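Plenton Park: Why Holiday Rental Listings Leave Out the Kettle
Term project report, Tourism and Leisure Studies
Razia Orakzai and Haris Butt
April 30, 2026

1. What we set out to do

Our question was simple enough to be approved without comments. When a family rents a static caravan, does the listing tell them what they need to know? We read 80 listings on the booking site Zestau, all for privately owned units at Plenton Park, and then interviewed nine owners by phone. Haris did the phoning. Razia did the spreadsheet, and believes she got the better deal.

2. What listings say

Owners love the word "spacious." It was applied to every size of unit on the park, including the Reda, a two-bedroom model in which the second bedroom has to be entered sideways. "Close to amenities" meant anything from next door to the arcade to a walk that called for a packed lunch.

Heating was described well. Bedding was not. Most listings never said whether sheets were included, and two said both yes and no.

3. What owners told us

Mrs. Awasthi, who has rented out her unit every July since her kids lost interest in it, told Haris that guests ask the same questions whatever she writes. She has stopped writing. Her listing is now one sentence long and she is fully booked, a finding we would have preferred to leave out.

Other owners said they copied their text from a neighbor. This explained why several units claimed the same sea view from opposite sides of the park.

4. Limits of the study

We looked at one park and one site. We did not talk to guests, because our ethics form for that came back after the deadline. Haris also lost his notes from one call and rebuilt them from memory, so that owner may come across as more polite than she was.

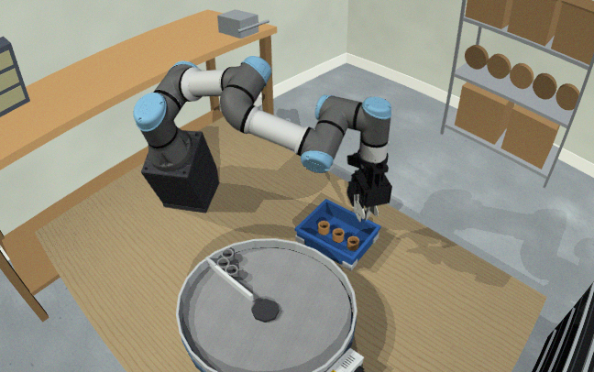 5. Suggestions

Zestau should add required fields for bedding, parking and steps up to the door. Owners should measure the second bedroom before naming it one. If we did this again we would start the ethics form first and the title page last.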